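Media release
4 December 2024

Hovland Moving & Storage opens its first Gadden branch

Well, we've finally done it! I'm Despina Zamfir, and as of this morning Hovland has a second home, on Utside Road in Gadden. I started this company with one rented van and my cousin's trolley, so forgive me if I'm a bit giddy.

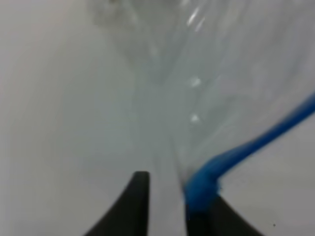

Issue 17

Gadden folks have been ringing us for years asking if we'd come out their way, and we always had to add a travel charge (sorry about that). The charge is gone. We've got 3 trucks based here now and 348 storage units, with the small ones already going fast. Rocío Marín is running the place. She's been on our crews since her uni days and knows how to get a piano down a spiral staircase, so you're in good hands.

We're hiring too! Students are very welcome, weekend shifts are available and we'll pay for your truck licence if you stay on past March.

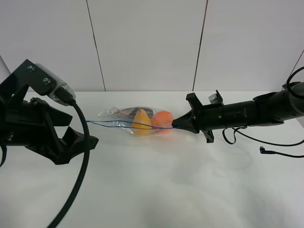 White tabletop and black cable.

Bookings go through Zarus, the same online system our other customers use, or you can just call and have a chat. Moves booked before the end of March get free boxes, and we'll come and pick up the empties afterwards.

Media contact: Rocío Marín, Hovland Moving & Storage, 1023 Utside Road, Gadden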